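**Drundlow G2 parallel gripper (two-finger, wrist-mount)**
Sold by Fornby. Page notes by Zixuan Tian, revised 2020-10-04.

I buy and test the arm-end kit we list, and I write these pages so that you can decide whether to spend the money. The G2 is a decent gripper with a daft brochure. According to the brochure it "handles the whole home". It handles a fair bit of a kitchen, if you set it up well and don't mind swearing at the mounting plate.

## What's in the box

- Gripper with white casing and status light
- Two fingers with flat rubber pads
- Mounting plate for Saliba and Clornenine arms
- Power and data lead (short, buy the longer one)
- Printed guide, which you can skip until the section on homing

The plate fits the Saliba straight off. On the Clornenine the holes line up but the lead comes out facing the elbow, and you'll need a clip to stop it snagging when the wrist turns. Drundlow call this "universal fitting". I'd call it one and a half fittings.

## How we try things out

Most makers show their grippers picking foam cubes off a black table. I don't learn much from that, so ours go on an ordinary worktop with the usual clutter left where it is. Handles and lids are the part I care about, along with whether the casing has room to get in beside whatever is standing next to the thing you want.
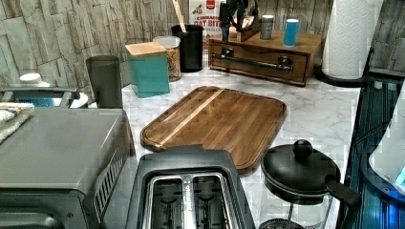
*G2 on the arm at the right-hand side of the worktop, beside the handle of the lidded pan.*

A long pan handle is a fair target for fingers this shape. The round knob on the lid is harder. The pads are flat, so they meet a round knob along two thin lines, and a small error in the approach becomes a twist. I ran 100 tries at each, with the same operator and the same pads, and I'd put the G2 down as good on handles and moody on knobs. Drundlow's own sheet gives one score for "cookware" and doesn't say what was in the pile. I have asked. I got a second copy of the sheet.

Width matters more than the brochure lets on. The casing is rounded and looks slim in the sales pictures, but it is the widest part of the tool, and on a crowded counter it reaches the neighbours before the fingers reach the target. Paper towel rolls are the classic. If your arm planner only knows about the fingers, add the casing to the model before you do anything else. We got this wrong in February and spent a long afternoon picking things up off the floor.

## Compared with the older G1

The G1 closes faster. It also closes harder than you asked it to, and I wouldn't put it near a glass jar. The G2 holds its set force properly, and for me that is the only real reason to upgrade. If all you move is boxes and tins, keep the G1 and spend the difference on spare pads.

The "smart grip" mode is the bit I trust least. It is meant to work out how soft an object is and adjust. In my tests it treated a folded towel and a cereal box much the same. Leave it off and set the force by hand.

## Buying notes

Pads wear at the tips first and are sold in packs of 2. The maker's warranty covers the gripper but leaves out the pads and the lead, so look at both when the parcel comes. Returns to Fornby are accepted if the plate hasn't been drilled.

Suits: kitchen and worktop trials, slow careful handling, anyone already on a Saliba arm.
Doesn't suit: tight shelves, fast sorting, wet work (there is no seal at the finger joint, whatever the drawing suggests).

Stock is held for the Saliba version. The Clornenine clip has to be ordered separately.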